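Grillgate Workroom Supply
Shelving > Bench shelving > Two-level

Zorwood Two-Level Long Shelf, Yellow

$239.00
In stock. Ships flat in one long box.
Color: Yellow (see "Colors," which is a short section)

A long, low, two-level shelf for people who make small things and then need somewhere to put them. It has a wide top shelf, a second shelf under it, and no drawers, doors, wheels, lights, or app.

We have sold the Zorwood for long enough to know who buys it. Shoe repairers do, and people who cast, mold, pour, glue, trim, and otherwise produce objects that can't be stacked on each other yet. So do a fair number of people who meant to buy a cabinet and then measured the doorway. If you need something to hide your mess, we sell cabinets two pages over and they are perfectly good. The Zorwood hides nothing on top and only a little underneath.

What you get

One top shelf. One lower shelf. Two end frames. Underside brackets, and the screws to go with them, in a bag that is stapled to the inside of the box in a spot you will find last. One hex key. One sheet of instructions with four drawings on it, the third of which is upside down. Zorwood knows. We have written to them.

Measurements

Length: 54 inches
Height to the top surface: 17 inches
Clear height over the lower shelf: 11 inches
Weight limit, top shelf: see the label under the left end, and please believe it

The height surprises people, so read that line again before ordering. Seventeen inches is low if you put the unit on the floor. Most of our customers stand it on a bench or a strong table against a wall, which brings the top shelf up to where a person can see into a tray without climbing anything. A few do keep it on the floor and use it for boots. It works for boots. It will also be used as a seat by every visitor you have, and it is not rated as a seat.

The top shelf

Wide and flat, with room to set trays at an angle, which is how trays get set down no matter how carefully you planned the row. We keep one of these in our own back workroom, where Eun-ji Kang runs the insole bench, and the top is given over to her Wysocka sole trays. Those are the shoe-sole-shaped ones with the raised rim. They come in black and in dark blue, and they take up an odd amount of space for their size because nothing footprint-shaped has ever packed neatly next to another footprint. You can turn every second one around, heel to toe. You will do this for a week.

Yellow turns out to be a good color to put dark trays on. We were against it at first. The catalog sample looked like a school bus, and two of us voted for gray. Then somebody put a black tray down on a gray shelf at the end of a December afternoon and spent a while looking for it, and the gray order was quietly changed.

The lower shelf

The level for everything that isn't the work but that the work can't happen without. Blocks, caps, tongs, the part that came with the other part. It gets less light than the top, so keep the things you reach for near the front and let the rest drift back under the overhang, where they will go anyway.

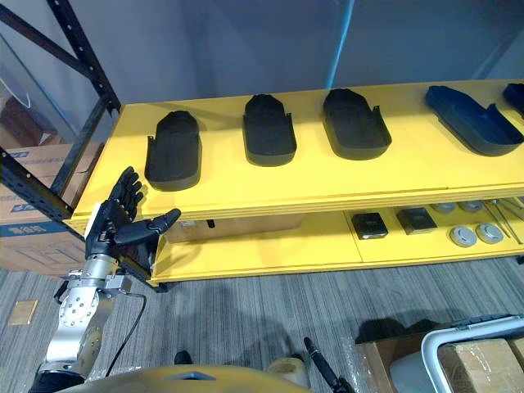
Putting it together

Set aside an evening, or half an hour if you have built one before. You don't need power tools and you will be sorry if you use them.

1. Open the box on the floor. Find the screws.
2. Stand the two end frames up with the labels facing out. Someone will have to hold one of them.
3. Fix the lower shelf first. Do the screws up finger-tight only.
4. Put the top shelf on and start all of its screws before you tighten any.
5. Add the brackets on the underside of the top shelf. They hang down a little into the lower level, so run your hand along there once and learn where they are. You will otherwise learn with your knuckles.
6. Push the whole thing square against a wall, then go around with the hex key and tighten everything.
7. Check the screws again after a month of use.

If step 4 doesn't line up, swap the end frames left for right. This fixes it almost every time, and we'd rather you tried it before calling.

Colors

Yellow.

There was an off-white until last year. It showed everything. Zorwood also lists a green, and we have ordered the green twice and been sent yellow twice, so we now sell yellow.

Cleaning

A damp cloth and dish soap. Skip scouring pads, and skip solvent unless you want a test patch the size of the whole shelf. If you work with wax or glue, let the drips set hard and lift them with a plastic scraper. Put a liner down if you mind marks. We have stopped minding.

Do not clean it by tilting it. We mention this only to say that everything on the lower shelf rolls, including things you would have sworn were flat.

Goes with

Wysocka sole trays, black or dark blue. Sold one at a time, since hardly anyone wants an even number. They sit on the Zorwood with no lip or rail needed. Not for hot filling.

Meltomik long tongs. Thin arms, light grip, good for picking small parts out from the back of a shelf you can't quite see into. They are also very good at vanishing, so buy the hook.

Meltomik hook. See above.

Grillgate bench liner, cut to length. Gray only. Stops small round parts from traveling. We sell it off the roll and will cut it to 54 inches if you say "Zorwood" in the order notes. If you say "long shelf" we will ask you which one.

What it is not good at

We get returns like anyone else, and most of them are for one of these.

It's open at the back of both levels. Against a wall that doesn't matter. In the middle of a room, things leave by the far side.

It does not extend. Two units placed end to end will look like one long unit from across the room and like two units from close up, and there's no joining kit. A joining kit has been "coming" since before we hired our current buyer.

You can't move the lower shelf. The gap is 11 inches and will remain 11 inches. If you have something 12 inches tall, it lives on top.

It does not fold. One customer was certain that it folded. It doesn't fold now, either.

Questions we get

Can it go outdoors?
On a covered porch, for a while. In the rain, no. The warranty is indoor only and the people who wrote it were firm.

Will it hold a sewing machine?
Check the machine against the label. Plenty of smaller ones are fine. A heavy walking-foot machine wants a proper table and so do your shoulders.

Can I paint it?
It's your shelf. The finish needs a light sanding first or the new coat will peel off in sheets, which is fun for a minute. Painting ends your right to return it.

Is the yellow very yellow?
Yes. It's the same on both levels, so there is no getting away from it by looking down.

Can I screw it to the wall?
There are no wall holes in the end frames. If you have small children or a shaky bench, call us and we'll talk through straps. Please don't drill the frames.

Do the trays come with it?
They do not. Neither does anything else you see on it.

Delivery and returns

Orders placed by noon leave the same day, Monday through Friday. The box is long and not very heavy, a combination that makes drivers optimistic about corners. Look at the ends before you sign, and if one is crushed, write "box damaged" on the slip even if you think the shelf is fine.

You can return an unbuilt unit within 30 days in its box. A built one we will take back too, but it has to come apart first, and we charge a $17 repacking fee because the foam never goes back in the way it came out.

Spare screws are free. Spare brackets are free once.

Customer notes

"Bought for shoe lasts, ended up holding shoe lasts and lunch. Solid. Brighter than I wanted but my eyes have adjusted." Verified buyer

"Instructions useless. Shelf good." Verified buyer

"I have three now. The first one is full, the second one is full, and the third one was supposed to be the spare." Verified buyer

"Arrived quickly. I'd have liked a rail on the front edge of the lower level, a few of my round parts have gone over. Took one star off for that and then put it back when I bought the liner." Verified buyer

"Took me two tries to get the top lined up. Swapped the ends like the page says — fine after that. Should have read the page." Verified buyer

Price and stock checked Sunday, August 28, 2022. Zorwood sends us a new price list whenever it feels like it, and the figure at the top of the page is the one we will honor on the day you order.

See also: Zorwood single-level shelf; cabinets with doors; bench liner by the foot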